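Skiltidholm Residents' Board > Buildings and Grounds > Bicycle storage: proposed change to the annual permit

Sunday, July 20, 2025

Grounds_Office
Residents are invited to comment on the proposed change to bicycle storage in the Basness courtyard. Under the present arrangement, any household may leave any number of bicycles in the covered racks without charge. Under the proposal, each household would receive two numbered spaces. A third space would require a paid permit. Bicycles without a tag would be moved to the lower store and held there until December, after which they would be disposed of in accordance with the house rules.
Comments received in this thread will be attached to the proposal when it is put to the residents' meeting.

fladov_stair_c
I support the proposal in general. The racks nearest Stair C have been full since spring, and many of the bicycles in them have flat tires and rusted chains. I would ask that the notice period be stated in the text. "Until December" does not say whether the first or the last day of the month is meant.

Tenant26
I wish to record an objection. My household has four bicycles, all of them in daily use. Two belong to children who ride to school. A rule that treats a child's bicycle in the same way as an abandoned one is not fair to families, and I do not believe it will free as many spaces as expected. The tagging should be done first. Once the untagged bicycles are gone, the Board can decide whether a limit is needed at all.

Grounds_Office
Thank you. The notice period will be corrected to read "until the last day of December." With regard to children's bicycles, the draft makes no distinction by size. This can be raised as an amendment.

northgate_lower
I must disagree with Tenant26. Tagging was carried out at my previous building, and people simply tagged everything they owned, including frames without wheels. Without a limit, a tag is only a sticker. A household that needs more than two spaces can reasonably be asked to pay for them.

Tenant26
The previous poster assumes bad faith. I would gladly pay a fair amount. The draft does not name one, and residents cannot be expected to approve a charge they have not seen.

Grounds_Office
The omission is acknowledged. The permit would be set at the cost of the tags and the upkeep of the lower store. The amount will be published with the final text, before the vote.

fladov_stair_c
May I ask about the lower store itself? The quotation from Dong for a two-tier rack was 2499, and I understood from the last meeting that the budget line for the courtyard was 3000. If that rack is bought, the crowding may be solved without any limit.

Grounds_Office
Both figures are correct. The quotation covers delivery but does not include fixing the rack to the floor. It would add 26 spaces. The Board has not yet decided on the purchase, and the same budget line must also cover the gate lock.

northgate_lower
A two-tier rack is of little use to older residents, who cannot lift a bicycle to the upper level. If it is purchased, I request that the lower level be reserved for those who ask for it in writing.

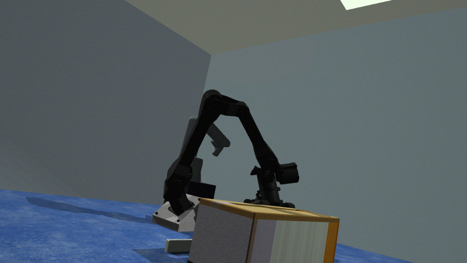 The same consideration should apply to cargo bicycles and tricycles, which do not fit in a numbered space of standard width. The draft is silent on these. I would suggest a marked area beside the gate, outside the numbering system.

Tenant26
On this point I agree with northgate_lower. I would also propose the following wording: "Bicycles with a wheel size intended for children shall not be counted toward the household limit." If this is accepted, I will withdraw my objection to the remainder.

fladov_stair_c
I second the amendment, provided that children's bicycles are tagged like all others.

northgate_lower
I remain opposed to the exemption. A smaller bicycle takes up the same slot in the rack.

Grounds_Office
The amendment and the objection to it have both been noted. Residents who wish to submit further wording are asked to do so in this thread and to include their stair letter.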